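Hombridge 핸드헬드 그리퍼 세트 HG-20
양손 조작 데이터 수집용 장비

제품 개요
HG-20은 작업자가 양손에 하나씩 쥐고 사용하는 그리퍼 두 대를 한 세트로 공급하는 제품입니다. 본 페이지는 제품 구성과 함께 당사 장비 운용 기준 제8판의 주요 조항을 안내합니다. 도입 기관은 최초 사용 전에 운용 책임자를 지정하여야 합니다.

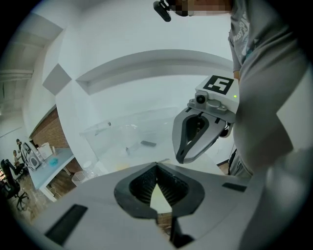 핑거 패드는 본 기준에서 정기 점검 대상 소모품으로 분류합니다. 점검자는 패드의 마모, 들뜸, 이물 부착 여부를 확인하고 결과를 점검표에 기재합니다. 검은색 고무 패드 안쪽 면의 미세한 요철이 닳아 평탄해진 경우에는 좌우 패드를 동시에 교체합니다. 상부 블록의 마커는 긁힘이나 오염이 없어야 하며, 마커 바로 아래의 소형 렌즈는 지정된 천으로만 닦습니다. 표시등이 점등되지 않은 그리퍼는 사용할 수 없습니다.

주요 사양
본체 중량: 385 g(한 대 기준, 케이블 제외)
최대 개방 폭: 116 mm
권장 연속 사용 시간: 20분
공급 단위: 좌우 한 세트

작업 구역 기준
1. 작업대 위에는 해당 과제에 필요한 물품만 둡니다. 과제용 용기의 위치는 기록 시작 전에 확정합니다.
2. 케이블은 팔을 따라 정리하고 손목의 회전을 제한하지 않도록 여유를 둡니다.
3. 멀티탭과 바닥 배선은 작업자의 발이 닿는 범위 밖에 배치하고, 통로를 가로지르는 배선은 덮개로 보호합니다.
4. 양쪽 마커는 작업 중 소매나 케이블에 가려지지 않아야 합니다.

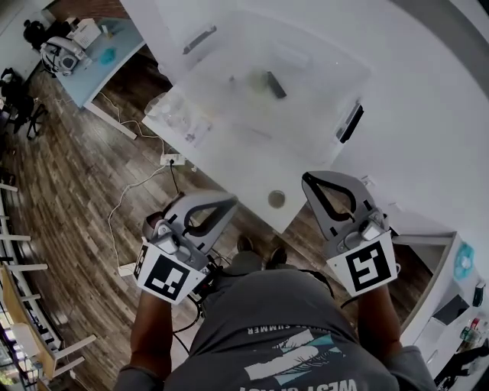
기록 및 개인정보
수집 자료에 작업자 또는 주변 인원의 얼굴이 포함된 경우, 외부 제공 전에 비식별 처리를 완료하여야 합니다. 작업 구역에 출입하는 인원에게는 기록 사실을 사전에 고지합니다. 점검표와 교체 이력은 세트별로 보관하며, 운용 책임자가 변경되는 경우 서면으로 인계합니다.

문의
Hombridge 제품표준팀, Varville 사업장
기준 담당: Mareike Fröhlich
소모품 및 수리 접수: Onyekachi Nwachukwu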